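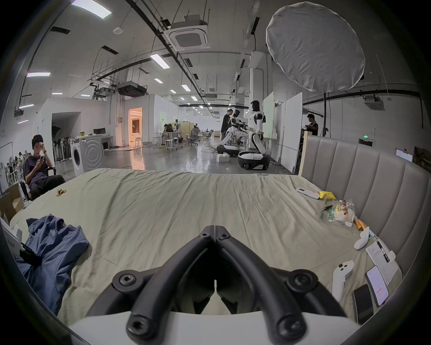

Jetau Hand Gripper, long-term review
Posted August 27, 2020
3 out of 5 stars

I wanted to love this gripper without any reservations, and for the first few months I did! I bought mine in December from Mayrhofer, who packed it beautifully (foam on every side, spare screws in a little bag), and I have used it most working days to record picking and tidying tasks for our home robots. So please read this as the opinion of somebody who has spent a great many hours with the thing in hand, and who still reaches for it before the others on the shelf.

The good first. It is comfortable, the two curved fingers meet cleanly, and it is very forgiving with soft things. Crumpled clothes, snack bags, a kitchen sponge, all fine. My old Lirska was hopeless with fabric and used to chew up the corners of everything, so this felt like a real step up.

Now the trouble. One afternoon I was partway through a long bed-clearing session, picking up a phone, when the left finger stopped coming back. I let go of the trigger and the gripper stayed shut, squeezing harder than I had asked it to. I had to pry the phone out with my other hand (the glass survived, thank goodness) and I pinched my thumb rather badly doing it. Please don't do what I did. Put the thing down on something soft and loosen the bracket first.

When I took it apart at home I found that two of the bracket screws had backed out a little, enough to let the finger tilt and bind against its neighbor. There was no thread locker on any of them that I could see. I cleaned them up, put a drop of the medium-strength stuff on each, and it behaved for 140 more picks. Then it jammed again, on a pen of all things! The second time the return spring had slipped off its post, and I suspect all that tilting had worn the lip down.

Jullcombe, who handle the repairs, were lovely about it and sent a new spring and post in 8 days at no charge. They also suggested checking the screws every morning, and I do, though I wish the booklet said so. There is one page on cleaning the finger pads and not a word about what to do if it locks closed. A release tab you could reach with the same hand would have saved my thumb.

It has run well since the repair, up to 10 hours a week. I would buy it again for cloth and light household bits, with a hex key in my pocket, but I wouldn't hand it to a new person without showing them how to get it open.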